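Revitz opens orders for Flernar two-finger gripper

6th April | By Nadiia Kobzar
1 min read

Revitz today opened orders for Flernar, a two-finger gripper kit for small assembly shops. The kit fits most light robot arms and ships with a wrist camera, a cable set and 3 pairs of spare pads. Deliveries start in June. 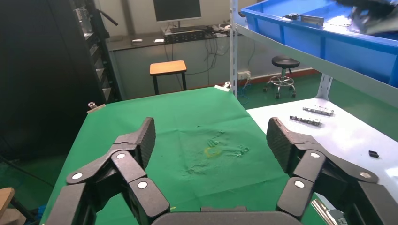 Flernar is built for shops that handle short runs of mixed parts. Each finger is a chain of hinged black links, and the pad at the tip has a grid of small square bumps for grip. Pads can be changed by hand.

"Our customers pick metal connectors one hour and brackets the next," said Xolani Engelbrecht, product manager at Revitz. "They wanted one gripper for both."

The kit costs $3,210. The first batch is limited to 300 units.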